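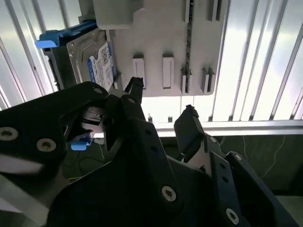
Heather thinks I've put far too much weight on the opening speeches, and that the Dondville summit should be judged by its closing text and nothing else. Fair point, and she said it with some force before I'd got my coat off. So I spent the morning on the closing text.

Aug 23, 2021

Read the final declaration twice. 9 pages, 100 numbered paragraphs, and the good stuff is buried from para 60 onwards! The debt relief section is much stronger than the April draft. In April it said lenders "may wish to consider" a pause on repayments. Now it says they "will agree terms" with any country that asks. I read that line out to Eilidh over the phone and she made me read it again.

Still no date attached to it, mind. Berwyn's view is that a promise with no date is a press release. I'm more hopeful than he is — the finance ministers had four chances to strike the wording out and they left it in every time.

Coding went well. Carried on with the same scheme as before (commitment / intention / wish), all on the verbs. We now have 509 statements coded across the speeches and the drafts. Sointu is second coder and we disagree mostly on "should". She puts it under intention, I had it under wish. Going through her examples I think she's right, at least for the central bankers, who hardly ever say "will" about anything. Changed mine to match and made a note in the codebook.

Lovely find in the trade speeches: the word "crisis" drops away almost completely by the last day and "recovery" takes its place, in the same slots in the sentence, sometimes with the same adjective. "Deep crisis" on the first day, "deep recovery" at the end, and I have no idea what a deep recovery is. Want to plot this properly by speaker.

To do
- ask Kenneth for the transcript of the Cowie panel, ours stops halfway through the questions
- recheck paras 71 to 78 against the French version
- Heather's point again: run closing text and speeches separately, then compare
- Eilidh to look at the energy section, I keep getting lost in it

Back on the transcripts after lunch.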